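The bottom of the tub

Every shed in Bundgate has one. The tub. Grey, usually, scuffed to bits, and full of whatever fell out of a pocket between one job and the next. Ours came with the house. We moved it twice before anyone looked inside.

So this is a piece about sorting odds and ends, which I realise isn't much of a sell. Stick with me.

First rule, get it up on a table. Sorting off the floor wrecks your knees and you give up by smoko. Second rule, don't tip it out. Tempting, I know. You'll have washers in the carpet til July. Leave it all in the bin, spread it thin across the bottom and pick.

Start with the long stuff. Rods, offcuts of dowel, the odd tent peg. Then the chunky bits with a colour you can spot from a metre away. Small clear or greyish things last, they hide against the grey and you'll miss half of them the first time round.

I did mine over two evenings. 217 pieces, counted, because I'd been told by a bloke at the Onyshchenko hardware on the corner that his best customer had logged 3,000 and I wanted to know how far off I was. A fair way.

What to keep? Anything metal and straight. Anything you can name. Stained sheet gets a scrub with a bit of metho before you make up your mind, some marks lift and some are there for good. Mystery plastic goes in a jar for a year, then out.

Storage, quickly. Cladenero do stackable trays that fit a standard shelf, the Brurasetti ones are dearer and the lids are better. Old ice cream containers work fine. Label the front, not the lid, or you'll be lifting down the whole stack evrey time you want a hinge.

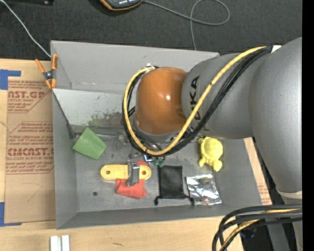 And keep the tub. It'll fill up again by spring, and you'll want somewhere to chuck things while the trays are still neat.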